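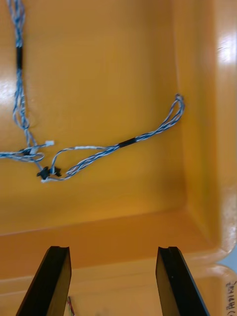 讲稿备注,给自己看的。题目是《它以为手里没东西》,请勿照念,上次照念的后果大家都记得。

开场

先说结论,免得有人中途去拿咖啡:没人受伤,坏了一个料盘、一段护栏上的卡扣,外加我在客户那里的一点信誉。前两样已经换新。

3月31日,Vumcombe工厂的线束分拣工位,我们内部叫Ralik。夜班,机器人自己干活。到交班的时候,它已经连续做了73次失败抓取,一次报警都没有。屏幕上一直是绿灯,绿得很安详。

(停一下。让做售后的同事先叹气。)

背景,讲快一点

任务听起来很简单:从料盘里夹起一根线束,放到下一个工位。写标书的时候我也觉得简单,标书里那一页只有一行字。

线束没有固定形状,每次躺下去都是新姿势。双绞线会互相勾,接头会卡在别的线底下,标签有时朝上,有时压在线下面。我们的视觉挑一个抓取点,夹爪下去,合拢,读一下开度,判断有没有夹到。问题就出在最后这一步。

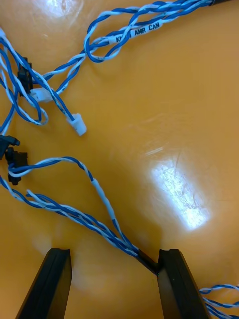 图2:料面上的蓝白双绞线束,两指之间有线缆经过。

出了什么事

夹爪合拢以后,控制程序看两指之间的剩余开度。开度低于阈值,就判定为空抓。阈值是谁定的?(看一眼Quiroga那边的人,微笑。)好吧,是我定的,用的是带胶带的粗段做标定。粗段很好夹,也很好量,我量得特别认真。

可是夜里那批料,视觉老是选到分叉以后的细段。一两对双绞线被夹扁以后,开度几乎等于零。于是程序认为手里什么都没有,而手里明明有一根线束。

接下来是重试逻辑。判空以后等500毫秒,不松爪,直接抬起来去拍照位重新看一眼。为什么不松爪?因为既然是空的,松不松都一样,省一个动作,节拍好看。这句话我在评审会上亲口说过,会议纪要还在,感谢记录的同事字迹如此清晰。

所以它带着一根自己不承认存在的线束,横着走了。多数时候只是掉在路上。最后一次,这根线勾住了料盘里的另一根,另一根又卡住了盘沿,整个料盘被拖出定位槽27毫米,撞到护栏。碰撞检测这才触发停机。

讲到这里会有人问力觉。有力觉。判空状态下力觉监控是降级的,理由同上:空手嘛,能有什么力。

真正让人不舒服的部分

交班的人看到机器停了,料盘歪了,很自然地想伸手去扶正。Violeta Zúñiga当时在场,拦住了他。她的原话是:“先看它手里有没有东西,别看屏幕。”

她拦得对。停机以后夹爪仍然保持夹紧,线是绷着的。Unia控制器的界面写着“夹爪:空”,按那个界面的提示点一下复位,手臂会先回原位,再让人进去。料盘会跟着它一起回。那时候谁的手放在盘沿上,我不想替他设想。

(这一段不要开玩笑。放慢。)

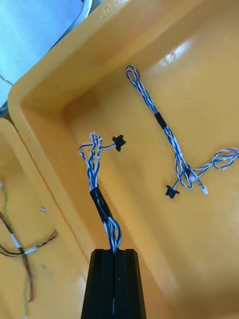

空抓判定的新规则是现场重写的,核心只有一条:开度不能单独作证。夹爪抬起以后必须再看一次,相机确认指间没有东西,才可以叫空抓。难点是怎么算“有东西”。胶带缠着的那一段就在夹爪上方,看着很规矩,可再往上线就散开了,各弯各的,右边还有一个黑色小接头独自悬在外面。以前的检测框只圈两指正中,这种往旁边支出去的分支一概不看,而最爱勾住邻居的恰恰是它。盘里就躺着另一根同样的蓝白线束,分支摊开,等着被勾。现在检测框往两侧和下方都放宽了,有疑问就当作有东西处理。

改了什么

判空之后先在原地张开夹爪,再抬升。节拍慢了,客户问过,我说是的,慢了。

力觉监控不再随判空降级。横移时拉力一超限就停,停了就报,报警灯是红的。红灯这件事我们讨论了两个小时,有人担心影响参观。

连续三次空抓必须停机叫人。原来的上限写在配置里,字段名叫max_retry,值是0。我们以为0是不重试。Unia把0理解为不设上限。手册里写得很清楚,在附录。

复位流程改成人工确认夹爪状态,确认的人要在护栏外,透过观察窗看。界面上的“空”字改成了“未检出”。这是整个整改里最便宜的一项,也是Violeta坚持要加的一项。

验证

四月份重新跑了3,000次抓取,粗段细段混着来,还故意把两根线束绕在一起放进去。误判仍然有,每次都停在了该停的地方。有两次停得莫名其妙,查下来是反光,料盘内壁亮得像打过蜡,相机把高光当成了线。宁可这样停。哑光料盘已经在询价,采购问能不能用砂纸。

提问环节备用

如果问“为什么不换吸盘”:请他用吸盘吸一根电线给我看。

如果问“仿真里没发现吗”:仿真里的线束是一根圆柱体,直的,脾气很好。

如果问责任怎么分:阈值是我们的,重试逻辑是Quiroga的,手册附录是大家都没看的。不要展开,Quiroga的人坐第二排。

如果还有时间,放停机后的日志截图,指给大家看最后一行。那一行写的是“空抓,准备重试”,时间戳在撞护栏之后。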